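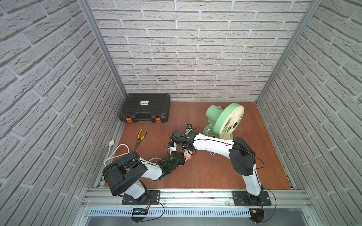 *Photo: Dorley Workshop*

February 2021. Bench power check, done before anything on the wood top gets switched on. I love this list! It's short, it's quick, and it catches the small stuff.

**Power strip**

- [x] Housing free of cracks, seam tight. *Small dark scuff by the seam, surface only. Fine to use!*
- [x] Sockets clear of dust and crumbs
- [x] USB ports clear
- [ ] Load written on the Plelto sheet. *Our limit for this bench is 150 watts, and there's plenty of room under that with just the fan.*

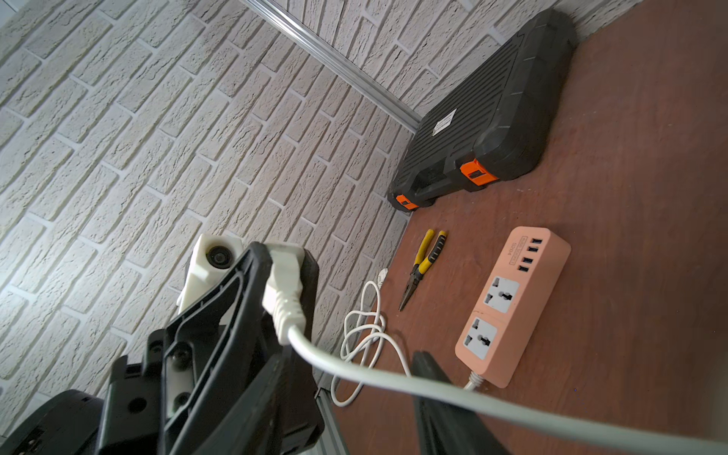 **Hand tools and case**

- [x] Pliers kept off the strip and away from open sockets. *Jaws closed when you set them down, please.*
- [x] Tool case back in the corner. *Great spot for it, it leaves so much more bench to work on.*
- [x] Latches looked over
- [ ] Grips checked for splits (pull any bad pair and put it in the Lumbao bin)

**Plugs and cords**

- [x] Prongs straight and clean. *Look at them before they go in, every time. It takes seconds and it's the best habit on this whole page!* 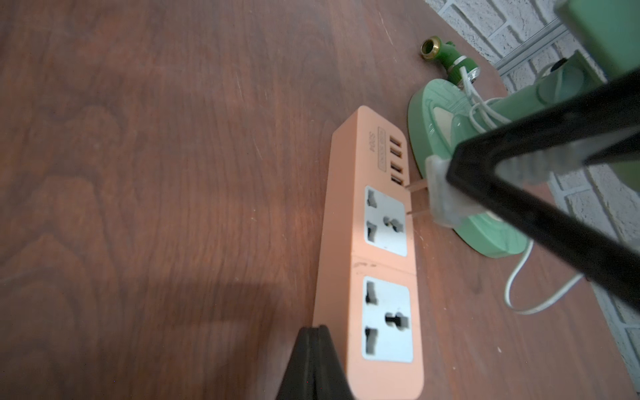 - [x] Hold the plug by its body and never by the cord
- [ ] Plug sits flush, no metal showing
- [ ] Cord has 4 inches of slack at the plug end. *Loops are okay near the wall, but keep them out of the reach area.*
- [ ] No warmth at the plug after 30 minutes of running

**Fan**

- [x] Grille whole, nothing poked through it
- [ ] Stands flat on its base before it's turned on
- [ ] Runs at low speed with no rattle. *The Cletik card has a box for noise, so use it, even for a tiny hum.* 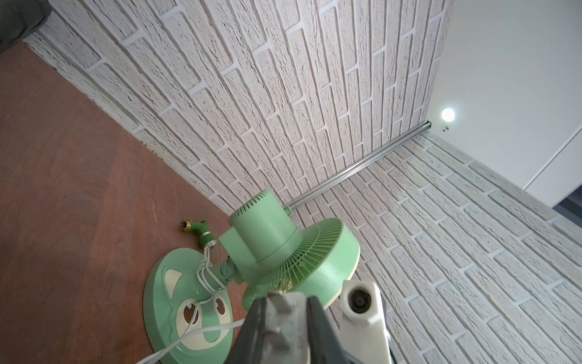
**Can the fan stay plugged in overnight?**
Unplug it at the end of the day and leave the cord on the bench, clear of the edge.

Next full check is in May. Open boxes get done before the bench is signed off.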